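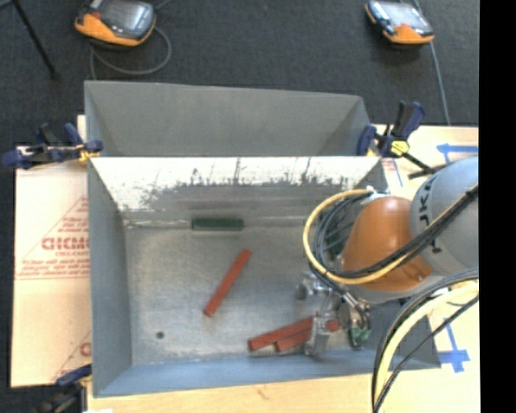 Vavasora Allotment Rainfall and Watering Records

README for version 3 of the data files
Last changed 2 May 2019

What is in this folder

Daily rainfall readings and watering notes from the Vavasora allotment site, put together from paper notebooks and, for the later years, from a shared spreadsheet. There are 3078 daily rainfall rows and 1691 watering rows. The two are kept in separate files and can be joined on the date column.

The readings were typed up by Menaka Haque and checked by Rizwan Ranasinghe. The original notebooks are still kept at the site and can be looked at by asking either of us.

Files

rain_daily.csv – one row per day, from the gauge by the top gate
watering.csv – one row per plot per watering
plots.csv – one row per plot, with size, slope and soil type
notes.txt – remarks copied word for word from the notebook margins
changes.txt – what was altered between versions

All files are plain text, comma separated, UTF-8, with a header row. Text fields that contain a comma are in double quotes. Dates are year-month-day.

Columns in rain_daily.csv

date: the day the rain fell, not the day it was read. The gauge is read in the morning and the amount is put down to the day before. Version 1 had this the wrong way round for the first notebook.

mm: rainfall in millimetres to one decimal place. A zero means the gauge was read and was dry. A blank means it was not read. Please do not fill the blanks with zeros.

trace: Y if the reader wrote "trace", "spots" or "damp". In these rows mm is 0.0.

multi: Y if the reading covers more than one day, which happens after holidays. The whole amount sits on the last day and the days before it are blank. Monthly totals come out right unless the gap runs over the end of a month.

reader: initials of the person who took the reading. Early rows have none.

Columns in watering.csv

date: the day of watering.

plot: plot number, matching plots.csv. Plot 12 was split in two part of the way through and appears afterwards as 12a and 12b. The combined area is unchanged.

cans: number of full cans used. Most people used the nine litre cans from the shed, but see Known problems.

source: butt, tap or trough. "Trough" means the stone trough by the lower path, which is filled from the tap, so for most purposes tap and trough can be added together.

crop: whatever the plot holder wrote. Spelling has been tidied but nothing has been merged, so "runners", "runner beans" and "beans (runner)" are still three different entries.

Columns in plots.csv

plot, area_m2, slope (flat, slight, steep), soil (clay, loam, mixed), shade (none, part, most). Areas were measured with a tape along the edges. Slope, soil and shade are one person's judgement and were not measured.

The gauges

There have been two. The first was a Voller plastic gauge with a wedge-shaped tube, marked every half millimetre at the bottom and every millimetre higher up. It cracked in a frost and was replaced by a Fukora copper gauge with a glass measure. The change is marked in notes.txt with the word GAUGE on a line of its own.

The two were never run side by side. We have not tried to correct one to match the other, and anyone looking for a long-term trend should treat them as separate series.

Both stood in the same place, on short grass by the top gate. The hedge behind has grown a good deal. It was cut back hard one May, and readings on windy days after that may be a little higher than before.

How the data was typed up

Each notebook was typed in once, then read aloud from the page by one person while the other followed on the screen. Where a figure could not be made out, the cell was left blank and a line added to notes.txt. Fractions were turned into decimals. A few pages in the second notebook were in inches; these have been converted to millimetres and rounded.

Some rainfall readings looked too high when set against the days either side. They were left alone if the margin mentioned a storm or flooding on the lower path. The others are listed in notes.txt under QUERY and have not been changed in the data.

Known problems

1. Two plot holders used a smaller can for at least one summer. It held somewhere between five and seven litres. The rows are marked "small can" in notes.txt but the cans column is not adjusted.

2. Watering was written down much more faithfully in dry spells than in ordinary weather. A missing row does not mean a plot was not watered.

3. There is a gap of 21 days in rain_daily.csv where pages are missing from the third notebook. The stubs are still in the binding.

4. Plots at the bottom of the slope stay wet longer than the soil column would suggest. A spring comes up near the lower path in some winters – it is mentioned in the margins but not recorded in any regular way.

5. Hose use was never recorded. Hoses are against the site rules, but they were used.

What it has been used for

Working out how many water butts the site needed, and settling where the Siddiqui beds should go. It would do for teaching basic handling of dates and missing values. It is not good enough for climate work.

Names and privacy

Plot holders' names have been taken out. Readers' initials were kept with their agreement, and anyone who wants theirs removed can ask. A few margin notes about neighbours were left out of notes.txt.

Reuse

Free to copy and use for any purpose. Please say where it came from and which version you used. If you find a mistake, send the date and the column to Rizwan, who has the notebooks scanned and can check most things the same week.

Planned for the next version

Merge the crop names
Add the soil temperature cards, if the second box is found
Put the small can rows in a column of their own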